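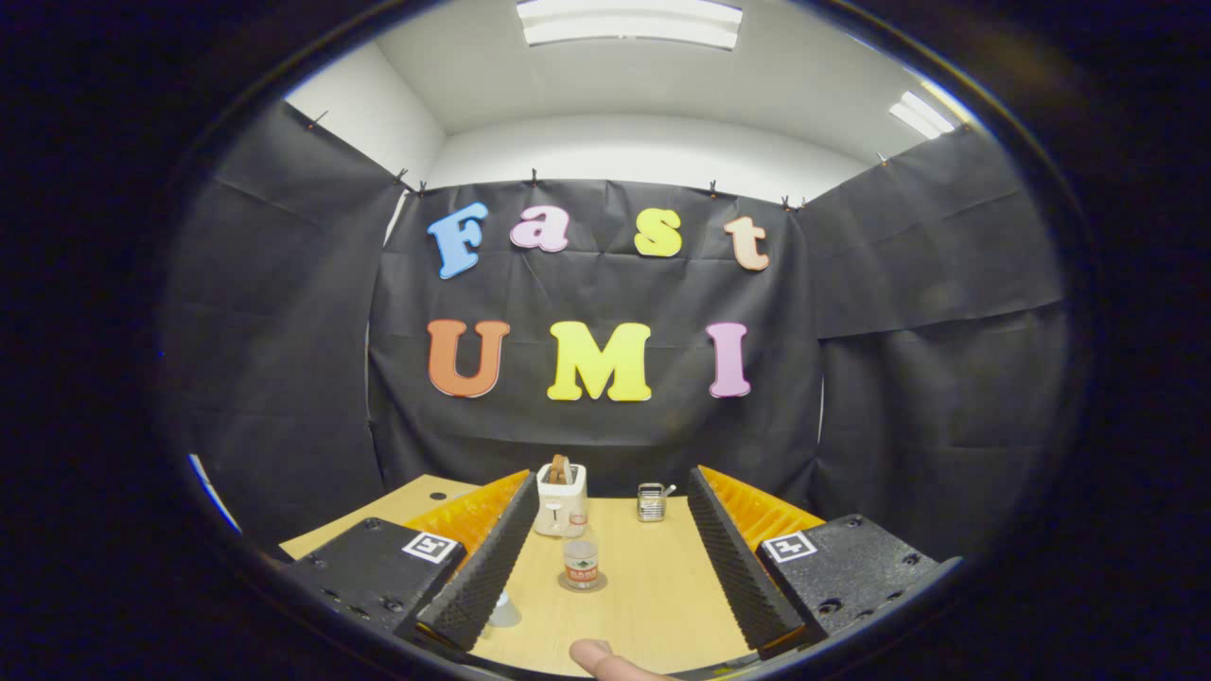 According to Yeison Rengifo, a cloth backdrop is only as good as the way it is fastened at the top, and most of the trouble people have with foam lettering begins with fabric that was hung in a hurry.

A tabletop backdrop is a sheet of cloth hung behind a table to give a plain background for a small display. It is used for school projects, craft sales, product tables and short videos. Black is a common choice, as bright letters and objects stand out well against it.

Layout

The simplest form is a single cloth behind the table. A three-sided backdrop adds a panel on the left and another on the right, both coming forward toward the viewer. The side panels hide the rest of the room and keep attention on the tabletop. A light wooden table gives a clear contrast with black cloth, and many displays leave the wood uncovered.

Hanging

Small clips along the upper edge are a common way to hold the fabric. Corners carry the most strain and usually get a clip each, with more spaced between them. Rengifo, who wrote a short guide for the craft room at Weltville, puts the clips up to 16 inches apart on light cotton and closer on heavier cloth. Folded fabric keeps its creases for some time after hanging. Side panels tend to show them more than the center – the light falls across them at an angle. Steaming or ironing on the wrong side removes most fold lines.

Lettering

Foam letters are light enough to be pinned directly to the cloth. They are sold in mixed colors, and a name or title is often set in two rows, with capitals and lowercase combined. Rounded styles are easy to read from across a room. Letters may be lined up along a stretched thread or left slightly tilted at uneven heights for a more playful look. Pale colors such as yellow, peach and pink show up well on black. Dark blue and brown do not.

Storage

Cloth kept on a cardboard tube creases less than cloth kept folded. Foam letters are stored flat.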